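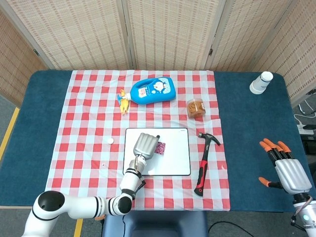 Renata Witkowska will happily talk about tablecloths for an entire Sunday, and I got most of one! She keeps over 78 of them, and red-and-white gingham is the one she always comes back to.

"You put it down and the room cheers up," she told me. "I lay it over a dark cloth, a blue or a green, and let some of that show at the sides. The red just sings."

Does she iron? She laughed at that. "For my sister's wedding, yes. For a craft afternoon, never. A few creases mean people relax and put their stuff down."

And they do put their stuff down: bottles, paper cups, little tubs of rubber bands. Renata loves it (she says a bare table makes her nervous). Her first gingham came from a market stall in Narkau when she was seven, and she still has it, folded in a drawer with the darker cloths.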